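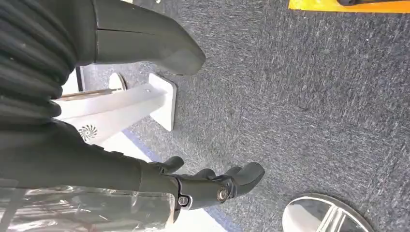
4.2 Levelling the Fusness display cabinet on carpet

Carpet compresses under load, and a cabinet levelled on the day of delivery may need a second adjustment. Installers shall allow the cabinet to stand for 20 hours before the glass is fitted. The procedure in this section applies to carpeted floors, as in the illustration; for timber or tile, refer to Section 4.3.

1. Remove the plinth cover and set it aside.
2. Screw the four spreader feet fully home, then back each one out two turns.
3. Place the spirit level on the base tray, front to back, and adjust the rear feet.
4. Repeat from side to side.
5. Tighten the lock nuts and refit the plinth cover.

Note: Cabinets of the 385 series are supplied with wider feet. Order part 64 from Puronero if these are missing.

CAUTION: Do not tilt a loaded cabinet. Maximum shelf load is 200 kg in total.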